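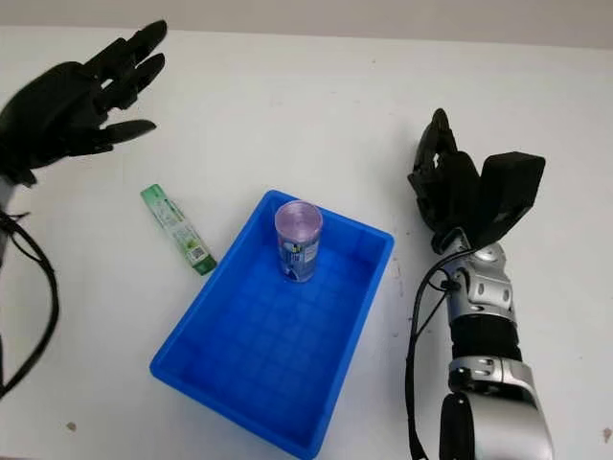 A green-and-white packet beside the blue tray on the white table.

Midham Tea Works Open Day, 29/06/2019

I have been drinking Herath tea since I was a student, so when the Midham works put up a notice saying they would be letting people in for a day, I had my name down within the hour. The place is a blending and packing works, not a garden, and it sits at the bottom of Gamgate behind the old canal basin. I took the early bus and still found a line at the door!

Our guide for the morning was Nimal Wijesinghe, who has been blending there for 30 years and talks about leaf the way my uncle talks about racehorses. He started us off in the receiving bay, where the sacks come in on pallets and every single lot gets a sample pulled before it goes anywhere else. The smell in there is wonderful, sort of hay and raisins and a little bit of cardboard, and it stays in your coat (mine was still at it two days later).

Then came the tasting room, and this was my favorite part by a mile. It has a long counter under north-facing windows, white cups all the way down, and a spittoon on wheels that you push along with your knee. We each got a spoon. You are supposed to slurp as loudly as you can, and it takes a few cups before a roomful of strangers will really go for it. Shahnaz Roy showed us how to tell a spring lot from one picked later in the year, and I got two right out of five, but I will never forget the April one. Bright, almost like green apple skin, and gone in a second.

She also let us try the same tea made with Midham tap water and with water from the hills, side by side. I would not have believed the difference. The tap water one was flat and had a skin on top, and I went home and bought a filter jug.

Upstairs is the blending floor, with a big wooden drum that dates from before the war and still gets used for the small orders. It can take up to 386 pounds at a time. Gayan Sivakumar set it turning for us and it makes a lovely noise, like rain on a tent. The newer drum next to it is stainless steel and much quieter, and I am afraid we all ignored it.

The packing line was running at half speed so we could follow what was going on. Even so, it is quick. On a normal shift they fill 2000 boxes before lunch, and the lids go on with a clap that you feel in your teeth. Ear plugs were handed out at the door, and do take them.

Lunch was in the yard: egg rolls, coconut cake and as much tea as you could hold. Isla Baird had put together a small display of old tins and posters in the bike shed, including a run of Drusar tins from when that name was still being sold here. My grandmother kept buttons in one exactly like it, the one with the elephant and the red border, and I stood there for ages.

The shop is small and takes cards. I came away with two bags of the breakfast blend and a loose green I had never seen on sale anywhere else. Street parking is poor, so take the 103 bus from the station and get off at the basin. Wear flat shoes for the metal stairs.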